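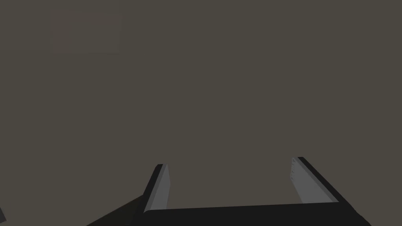
Flondari Extension Study Shelf
Offline course library for pastors and lay leaders

Item: FSS-381
Status: In stock, ships from the Drullusberg warehouse
Sold to: Churches, Bible schools, mission agencies and individual students

Overview

The Flondari Extension Study Shelf is a small, self-contained library server that holds a complete two-year course of Bible and ministry training. It is meant for places where students can't move to a campus and where internet service is slow, costly or missing. Students connect to it over its own wireless signal with a phone, tablet or laptop. They pay nothing for data, and no account with an outside company is needed.

The Shelf replaces our earlier set of memory cards and printed readers. Schools that own the card set can keep using it alongside the Shelf. The lesson numbers are the same in both.

What is on it

The library holds 381 lessons, grouped into courses. Each lesson has a reading, an audio version of the reading, a page of review questions and a short assignment to be done in the student's own congregation. Courses include:

Old Testament Survey
New Testament Survey
How to Study a Bible Passage
Christian Doctrine 1 and 2
Church History
Preaching and Teaching
Pastoral Care and Visiting the Sick
Marriage and Family Ministry
Church Money and Record Keeping
Teaching Children
Greek for Readers (optional)

All courses come in English and French. Swahili and Portuguese are finished for the first year of study only, and the second year is in translation. Audio in those two languages is read by native speakers. Greek for Readers is in English only.

The Hsueh Reader, our one-volume guide to the books of the Bible, is included in full and can be searched by verse, person or place. Maps can be saved to a phone and opened later away from the Shelf.

How students use it

The facilitator turns the unit on and waits until the light on the front stays green. Students choose the Flondari signal on their device and open the browser. The course list comes up by itself on most phones. If it doesn't, the address is printed on the card inside the lid.

Up to 25 devices can be connected at once. Readings and audio can be downloaded, so a larger group can take turns and then study at home. Many schools open the signal for an hour before class and again after evening prayers.

Review questions are marked by the unit. Assignments are not - they go to the facilitator, who reads them and enters a grade. Records stay on the Shelf and can be copied to a memory stick for the school office.

Power

The unit runs from a wall outlet, a 12-volt vehicle socket or the Trakach battery pack, which is sold separately. The battery pack charges from the wall or from a solar panel. A fully charged pack will run the Shelf through a normal evening class. We advise against connecting the unit straight to a generator without a surge protector.

In the box

Study Shelf unit
Wall adapter with three plug types
Vehicle power cord
2 printed facilitator manuals (English and French)
Student enrollment forms, pack of 200
Setup card
Carrying bag with shoulder strap

Optional items

Trakach battery pack
Folding solar panel for the battery pack
Extra enrollment forms, pack of 200
Facilitator manual in Swahili or Portuguese
Printed Hsueh Reader, paperback, carton of 25

Facilitators

The Shelf does not train pastors alone. Each group needs a facilitator who meets with the students at least once a week, leads the discussion and visits them where they serve. The manual covers this in detail, including what to do when a student falls behind or has to stop during planting season. A facilitator should have finished Bible school or have several years of ministry experience. We leave that decision to the local church.

Certificates

Students who finish both years may receive a certificate from the sponsoring school or church. Flondari does not grant degrees. Some seminaries accept the courses toward their entrance requirements, so please ask the school in question before enrolling students on that basis.

Updates

A new edition of the library comes out each October. Registered owners receive it on a memory stick at no charge for the first two editions - after that there is a small fee to cover copying and postage. Updating takes most of an afternoon. Student records are kept, but make a copy of them first.

Sponsoring a Shelf

Congregations that would like to buy a unit for a school overseas can order it in the school's name. Write the name of the school and its contact address in the notes box at checkout. We will confirm with the school before shipping, as import duty is sometimes charged at the receiving end and the school needs to know what to expect.

Warranty and returns

The unit is covered for two years against faults in parts and workmanship. Damage from water, lightning or the wrong power supply is not covered. Unused units may be returned in the original box. Opened packs of forms and printed books can't be returned.

Related products

Flondari Card Set, English
Flondari Card Set, French
Trakach Battery Pack
Hsueh Reader, paperback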